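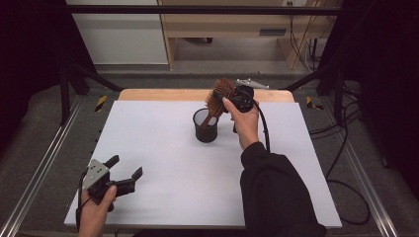 Seasonal Movement in Small Turned Wood Parts: Project Report

1. Background

Wood takes up and gives off water until it balances with the air around it. The change in size that follows is small along the grain and much larger across it. Tables for this are easy to find for boards and framing lumber. They are harder to use for small turned parts such as knobs, pegs and tool handles, where the grain runs out at the surface in several directions and a large share of the volume sits close to end grain.

The project measured how beech and maple dowels change in diameter when moved between dry and humid air, and whether an oil finish slows the change. All dowels were cut from stock bought at the Doltmont yard. No attempt was made to match growth rings between species, and this limits how far the comparison between them can be taken. 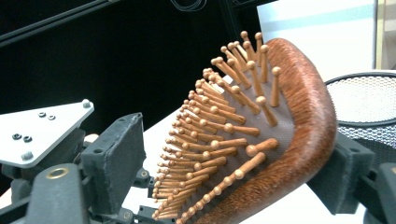 Reading time: 2 min

2. Method

Dowels were cut to equal length, sanded on the lathe, and divided into two groups. One group was left bare. The other was wiped with Cadov oil, left overnight, and wiped again. End grain was sealed with wax on half of each group.

The samples were kept in the Ostov cabinet for 800 hours in total, alternating between a dry setting and a humid setting. Diameter was read with a digital caliper at a pencil mark, first across the rings and then along them. Each sample was also weighed at the same time. This gave 1544 readings. Readings taken in the first session were repeated after the caliper was found to have a zero offset, and the original values were discarded.

3. Results

The bare dowels went slightly oval in humid air. Swelling along the line of the rings was larger than swelling across them in both species, as expected from the tables. Beech moved more than maple. Weight settled before diameter did in most samples, and we do not have a good explanation for that.

Oil slowed the change but did not reduce its final size. By the end of each humid period the oiled dowels had reached nearly the same diameter as the bare ones. Wax on the ends had a clearer effect on the short samples, where water had been entering mainly through the cut faces. 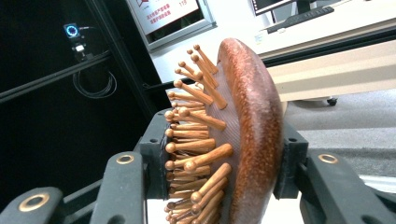
A fit between a wood part and its socket depends on both pieces moving together. If the socket is also wood and the grain directions differ, the joint can loosen in dry air and bind in humid air. A flexible socket avoids most of this. A wooden paddle hairbrush is a useful case, with pins that stand in a cushion pad and are kept apart from the stiff back. Where the pad can give, a change in pin diameter matters less than it would in a drilled hole in hardwood. The ball tips raise a separate question, as turned ends expose grain at many angles, and our straight dowels say nothing about it.

4. Sources of error

The cabinet door had to be opened for every set of readings, and the humidity took several minutes to recover. Samples near the door saw more of this than samples at the back. Positions were rotated only in the second half of the work. The pencil marks also wore off on some oiled dowels and were redrawn by eye.
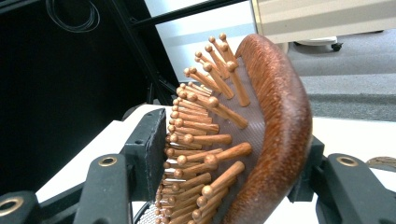 Efa Beddoe asked at the draft review whether the ovality could come from the lathe, with the dowels already out of round before they went into the cabinet. The starting readings were checked again. Two beech dowels were out of round at the start and have been removed from the plots. The rest were within the resolution of the caliper.

5. Further work

A longer humid period would show whether the oiled and bare samples fully meet. The Pugh method for sealing end grain under vacuum was considered and left out for lack of equipment. Sanding grit should also be varied, as every sample here was finished at 1200 and a rougher surface may take up oil differently. Raw readings are listed in the appendix by species, then by finish.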